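The case against the nap room

Every few months another article tells me that a 20-minute nap at work will make me sharper, kinder and better at spreadsheets. I have read a lot of these. Most of them lead back to the same handful of small studies, or to a company that sells something to nap on.

The latest one to land in my inbox was from Zerunia, who make a sleep app. They surveyed 1,426 office workers and found that 76 percent "felt more focused" after a rest break. Felt, according to whom? According to people who had just been given a break. I would feel more focused after a sandwich.

I'm not against rest. I'm against the idea that you can keep people at their desks until eight at night and fix it with soft furniture.
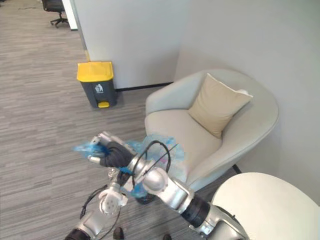
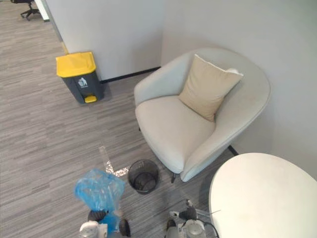
A gray armchair and a beige cushion, fine. I'd sit in it. But I have worked in three offices with a quiet corner and I can't remember seeing anyone over 40 asleep in one. People worry about who is walking past — and they are probably right to worry.

Naledi Molefe wrote to me after my last post on this and said I was being unfair, that her team does use their rest area, mostly around three in the afternoon, and that her manager goes first. All right. I'd guess the manager is doing most of the work there. Put that same manager in an office with no rest area and I suspect people would still find a way to take a break.

What I'd like to see is a study where half the staff get a nap room and the other half get to go home an hour early. Zerunia hasn't answered my email about that.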